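Review: Flesley multi-finger hands, used as a pair
Posted 5/31/22

We ordered these to replace a pair of parallel grippers that had been fine for boxes and hopeless for anything with a knob on it. The Flesley hands are sold singly, left or right, and they bolt to the arm through a metal wrist ring. Ours are on two black arms we already owned, run from a Rondness controller. What follows is based on 22 hours of use at a table.

Setup

Mounting was easy. The bolt pattern matched, and both hands were on before lunch. The wiring took longer. Each hand needs one cable into the connector at the wrist, and the cable has to reach that point without pulling when the arm folds. The manual suggests a short loop. Ours snagged twice on the forearm, so now we leave a big loop and put up with how it looks.

The Rondness software found the left hand right away. The right one needed a firmware update and then a restart of everything.
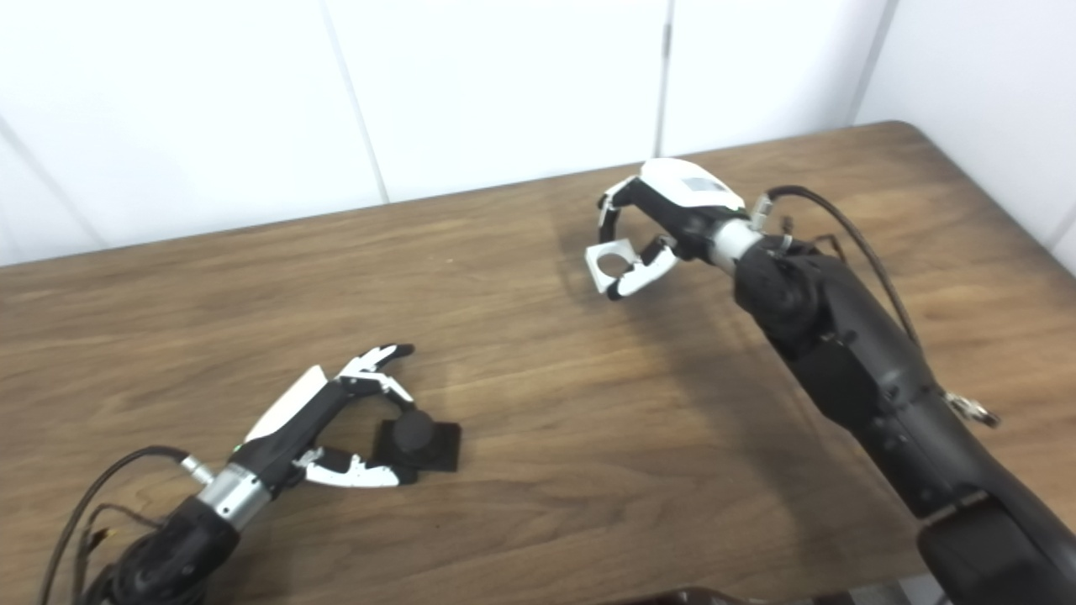

Picking things up from the table is the weak point. The fingers are thick for their length, and with a low, flat part you have to bring the hand in almost level with the wood. If the wrist is a little too high, the upper finger closes on air. We got better results by setting the lower fingers down first and closing the upper one slowly. That works, but it adds roughly 3 seconds to each pick, and you have to tune the height again for every new part.

The fingertips are decent on plastic. On anything polished they slip, and we had to raise the grip force above the default.

Two hands on one object

Passing things from hand to hand is where these beat our old grippers. With two flat jaws you need the angle nearly perfect. With fingers there is some give, and a part that arrives crooked can still be held from both sides while one hand lets go. 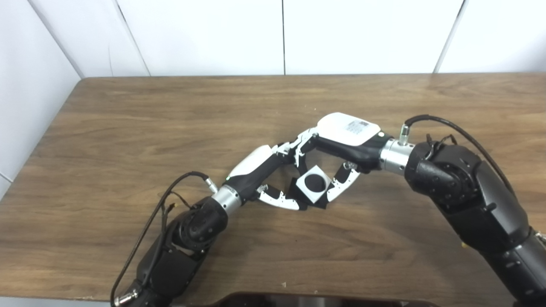
We ran the same handover script with the Yeo three-finger gripper last September. The Yeo closes faster and is much easier to program, but it dropped more small parts at the changeover. If you only have one arm, I would still buy the Yeo.

Complaints

The hands get warm after a long session. Spare fingertips come only in packs of 5 and shipped late. The joint names in the software don't match the ones in the manual. Diltinine, the dealer we bought from, sent a corrected table when we asked, and it should have been in the box.

Score: 3 out of 5 for a single hand, 4 for the pair.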